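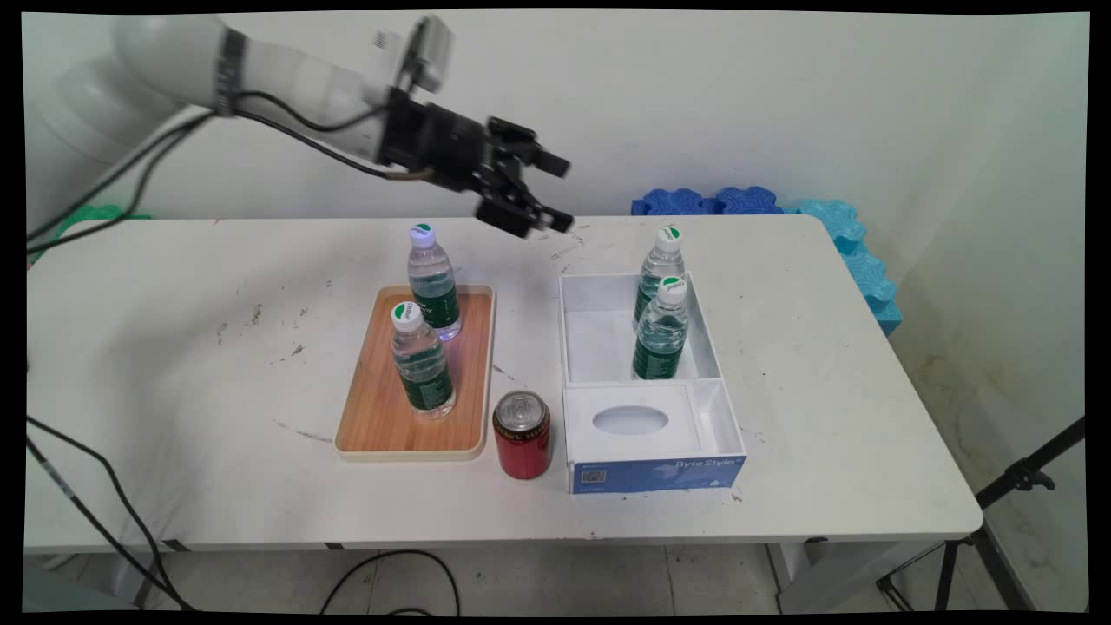 Water bottles on the bamboo tray and in the white ByteStyle box, with a red can between them. Side room, folding table.

Side Room Clear-Up, Andenden Building

Posted November 17, 2022
Filed under: Building News, Photos, Ground Floor

We went through the side room and the two cupboards next to it over three afternoons. Sem Van Beek and Naa Adjei did most of the sorting, and Konrad Domański took the pictures. The captions are short, with notes underneath where there is something people using the rooms should know.

Bottles that have been opened don't go back on the shelf. Pour what is left into the sink, put the caps back on, and take the bottles to the recycling bins by the rear door. Cans go in the narrow bin. If you want to keep a bottle for yourself, write your name on the label.

The bamboo tray belongs with the drinks and will stay in the side room. It has a raised rim, so it can be carried with a couple of bottles standing on it, but please walk slowly. Wipe it with a damp cloth and dry it afterward. It should not go in the dishwasher. We lost the last one that way in January.

The white box has two parts, an open part at the rear and a front part with an oval opening in the top. We were using the open part for bottles while we sorted. It is cardboard, so it will not last long if wet things are put in it. Naa would like to use it for napkins and pens once the drinks are put away.

The folding table has stains and scuffs all over, more of them on the left half. Sem tried dish soap and then baking soda on a different table of the same age, and neither did much. We are keeping this one for sorting and messy work. For lunches and meetings, use the two newer tables in the main room, and put a cloth on them if there is hot food.

The blue foam pieces at the back and along the right side of the table are staying where they are for now. Ask Sølve Strömberg before moving any of them.

Captions for the rest of the set:

Tall cupboard, top shelf. Paper cups and plates. We had 700 cups in four opened sleeves, which is enough until spring. Please finish one sleeve before starting the next.

Tall cupboard, middle shelf. Tea, instant coffee and sugar. Everything past its date has been thrown out. The Bawa tea tins have new lids that fit.

Tall cupboard, bottom shelf. Cleaning cloths on the left, sponges on the right. Used cloths go in the bucket under the sink and Dela Asante takes them home to wash on Fridays.

Low cupboard, before sorting. Mostly extension cords, tape and old name badges.

Low cupboard, after sorting. The cords are coiled and tied with string. Two had damaged plugs and were taken away. The badges are in a shoebox, with 200 blank inserts on top.

Name badges. The clips from the older Geneo badges do not fit the newer holders, so they are in separate bags.

Folding chairs along the hallway. Stack them 10 high and no more. Chairs with a strip of yellow tape on the back need a new foot and should not be used.

Floor by the side room door. Konrad scrubbed this part by hand. The gray patch is in the flooring itself and does not come off.

Items for pickup. A coat rack, a desk lamp, a Flunilon kettle with no base and a box of picture frames. They are in the hallway until the end of next week, and then they go to the thrift store.

What we still need: one lidded plastic crate for bottles, a label for each shelf, and someone with a van to take the broken chairs to the dump. The clear-up has cost very little so far, only bin bags and two pairs of rubber gloves.

If something you own has gone missing from either cupboard, check the pickup items first and then ask Dela at the front desk. Larger copies of the pictures are on the office computer, in the folder with the floor plans.

Tags: storage, kitchen supplies, side room, recycling, before and after

This site uses cookies to remember your settings and count visits. By continuing to browse you agree to our use of cookies. Accept | Manage settings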